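Equipment Planning board > Second bench arm: February budget

Clenia_Lab, 2024-11-23
We request members' views on a second pair of arms. The Dremex quotation stands at 3,487 per pair, with spare fingers at 63 a set. The present bench sorts small items into a tub.

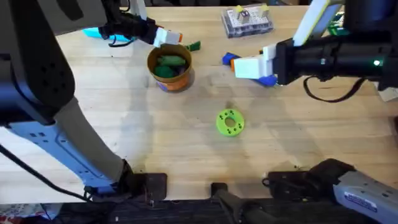 Grellow
The quotation omits servicing. We would not approve it without a written annual figure.

Clenia_Lab
Servicing is 376 a year. Finger pads are budgeted separately, and we propose to hold 5 sets.

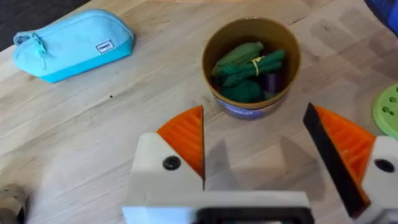
The sets would be ordered with the arms, to save on carriage.

Olivares
We disagree. Pads should be bought as required, and the arms leased for the first year.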